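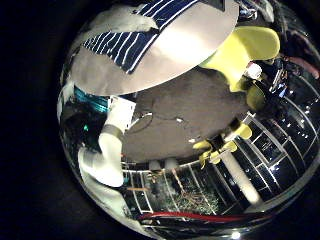

The grey table, thin dark cable, tiny white thing at the end of it.

March, a little after nine at night. Feet sore, hands smelling of the lemon spray.

We had agreed to tidy the room at Zornlow before the new shelving came from Marciniak, and "we had agreed" means that I said it out loud at lunch and the rest of them went on chewing. I put it on the wall calendar in marker. Somebody later used the same square to work out a parking bill.

I started with the table because it's the part I have to look at all day. I own that grey. I picked it from a card at the store in Diltdale, where it was called something to do with doves, and I remember thinking it would never show dirt. It shows everything. I went over it with a damp cloth, then with a dry one, then with the expensive Histex cloth that came in its own little envelope with washing instructions longer than our lease. It has a mottled look that I have been trying to wipe off for a year, and at some point this afternoon I had to consider that the mottling is the table.

Then cables. I don't understand how they travel. I coil them, I put the little fabric ties on, I hang them on the hooks by the door, and by the end of the week they have all come back and lain down wherever I want to put my coffee. I picked up a black one today and followed it under a bench, behind the bin and up the other side, very pleased with myself, and found I was holding both ends. So I coiled that one and gave it a tie. It's on the hook as I write this. I give it until Friday's equivalent in cable years.

The box of small parts was next, the one marked 532 on the lid. There are no boxes marked 531 or 533. I have asked. Inside were washers, caps for things, a roll of tape that had become a solid, and a key. I tried the key in every lock we have (there are 2, and one of those is the restroom) and put it back in the box, where I suppose it will be waiting for me next spring.

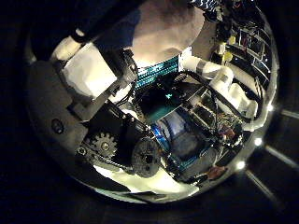
After that I had a proper go at the shelves, or at deciding what deserved to go on them. My rule was that anything without a name would leave the building. It's a good rule and it lasted maybe ten minutes. The trouble is that everything gets a name as soon as you hold it over the trash. I said "bracket" with real conviction to an item I'd never seen before in my life, and set it down in the keep pile, and felt warmly toward it. By four o'clock the keep pile had its own foothills.

I did throw out 5 dried-up markers. I tested each one on the back of an envelope first, to be fair to them. One gave a brief, brave line of green and I nearly kept it.

The Marciniak people called to say the shelving would be late. They offered me a morning slot or an afternoon slot, and when I took the morning they said that was the one that was gone. I said the afternoon would be lovely. Then I told the room, in the tone of someone who has arranged it specially, that we had more time.

Things I meant to do and didn't: wash the window, label the drawers, find out what is making the floor sticky near the sink, and take home my good scissors, which have been "just visiting" since before Christmas. I looked for them twice. I found the bad scissors both times, in two different places, so either there are more of them than I thought or they're following me.
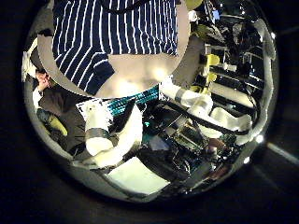
Navy with thin white stripes, at very close range.

I should write something about stripes. I have bought one striped shirt in my life and it made me look like a deck chair, and I've resented them on other people ever since. I noticed this evening that the resentment gets worse when I've been on my knees under a bench. I went home by way of the Diltdale road and thought about going into the shop, and then remembered the deck chair and bought bread.

Supper was the bread. There's a blister coming up on my thumb from those fabric ties. I got into bed with a cup of tea and a clean conscience, and then lay there wondering whether I'd switched off the heater by the door, and whether 532 might be somebody's locker.

2 comments | Share this entry

Contact | Back to top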